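Come and drive a robot (or at least boss one about) at our January open day

Hello! I'm Dymphna Mac Carthaigh and I look after visitors at Durnov, up at the Drarnstead site. We're opening the doors in January and I need people. Two sorts, to be exact: members of the public who'd like to have a go at things, and a few paid demonstrators to keep the day running.

First, the have-a-go people. You don't need to know anything about robots. Last time our best session came from a retired bus driver who had only come along to keep her grandson company, and she stayed till we switched the lights off. What I'm after is people who'll say out loud what they're thinking while they try something new. If you mutter at your washing machine you'll be perfect.

You'll be working with our two-armed robot in simulation, on a big screen, with a pair of hand controllers. Mandla Visser builds the rooms it works in and he does like a bold colour scheme, so expect loud walls and odd floors. He changes them between sessions - you may well get a different room from the person before you. Each go lasts as long as you like within reason, and there's a sofa for watching other people struggle.

Some of the views you'd be working from: 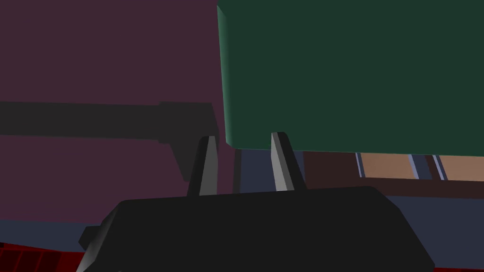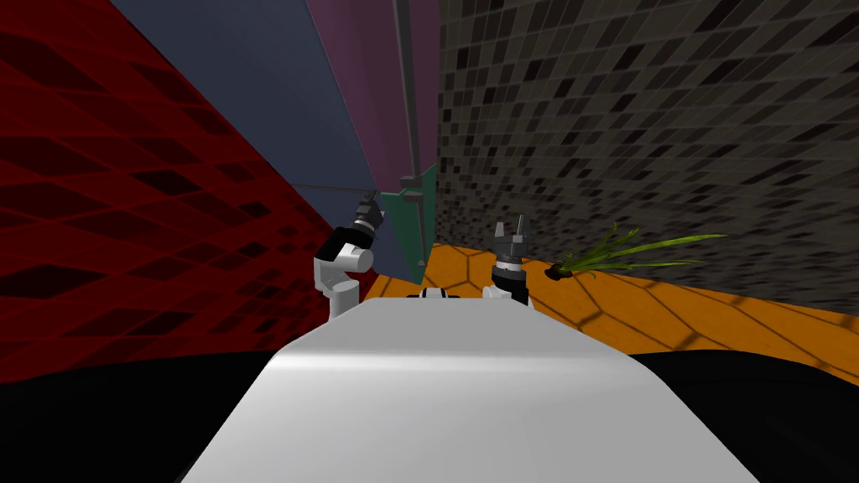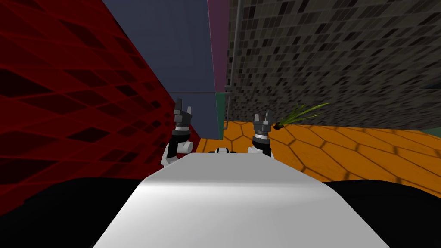

What the demonstrators do

Now the paid bit. I want demonstrators for the open day itself plus one training afternoon beforehand. You'd sit beside each visitor, show them which button opens and closes the fingers, and then (this is the hard part) keep your hands in your lap while they get it wrong. You'd also restart the session when it gets in a muddle and write a line or two in the log after every go. Tshepo Baloyi will teach you all of it at the training afternoon, and he's very patient. He taught me.

I'd love to hear from you if you've worked with the public in any way at all. Shops, libraries, swimming lessons, a bar, all good. Gaming experience is handy but I won't be asking your high scores. You do need to be 18 or over for the demonstrator jobs. Visitors can be any age from 10 up, with a grown-up alongside if they're under 16.

The practical stuff

Doors open at 10 in the morning and we finish at 4. Demonstrators should be in by 9 for a run-through and bacon rolls (veggie ones too, Lindiwe Makhubela is seeing to that). The 346 bus stops at the gate. If you're driving, use the Ovard car park and walk round by the front, as the back gate sticks. Everything is on the ground floor, and we can set the controllers up for sitting or standing - just tell me when you book.

Travel is paid for everyone, demonstrators and visitors alike. Keep your tickets.

How to put your name down

Ring the Drarnstead front desk and ask for extension 469, or drop a note in at reception with your name, a phone number and whether you want to visit or work. For the demonstrator jobs, add a few lines on why you fancy it. No CV please! Bongani Le Roux and I will ring everybody back, usually in the evening.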